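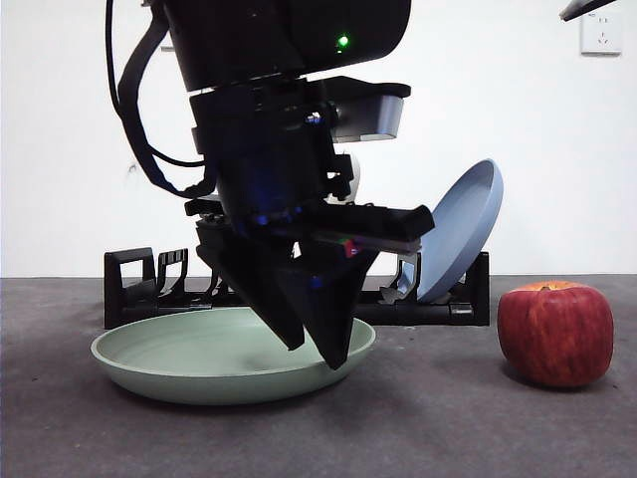 Figure 1. The follower arm above the green plate, with the blue plate already standing in the rack.

Teaching plate placing by remote control: report of group Junlow

1. Purpose

Our group had to show a robot arm how to pick up a plate from the table and stand it in a dish rack. We did not write the movement as a program. One student held a small leader arm and moved it by hand, and the larger follower arm copied the movement. All joint positions were saved, and later we used them to train a policy. The project was supervised by Angus Chisholm.

2. Task and setup

A plate is hard for a gripper with two pointed fingers. It is wide and low, and it gives the fingers only one good place to hold, the rim. We decided that one finger should go inside the plate and the other outside. In Figure 1 the right finger is inside the bowl, just above the floor of the plate. The left finger is still near the rim, so the operator has to shift the wrist before closing.

The rack stays behind the green plate. The apple is not part of the task. We put it on the table so that the policy would learn to leave other objects alone, and we moved it between recordings.

Recording was done with Tokedero, a program which an earlier class had written. It starts and stops with a foot pedal, so the operator can keep both hands free.

3. Recording

We recorded 228 demonstrations. Each one was allowed to take no more than 600 time steps. If the operator needed longer, we stopped and began again from the home position. After every recording a second student watched the replay and marked it "keep" or "remove".

We removed 29 demonstrations. Most of them had the same fault: the lower finger pushed against the floor of the plate and the plate slid away over the table. The leader arm gives no feeling of force, and the operator notices the contact only by looking. It was my own most frequent mistake, especially in the first afternoon.

The other removed recordings had a long pause in the middle. A pause looks harmless in the replay, but a policy can learn to wait at this place and then never continue.

4. What we changed

At first every operator chose a different way to the rack. Some lifted the plate high and turned it in the air, others turned it close to the table. On Thursday we agreed on one order: grip the rim, lift, turn the wrist, move above the slot, lower, open. After that the recordings became more similar to each other and also shorter.

We also slowed down the last part. The prongs are narrow, and with a fast movement the edge of the plate hits them from the side.

5. Training and remaining problems

The policy was trained for 2,000 steps on the kept demonstrations. It reaches for the rim well when the plate is on the left or in the centre. Near the edge of the table it often closes the fingers too early. We have few recordings from this area, and the next group should begin there. The cable on the arm should also be checked before each session, as its loop moves a lot when the wrist turns.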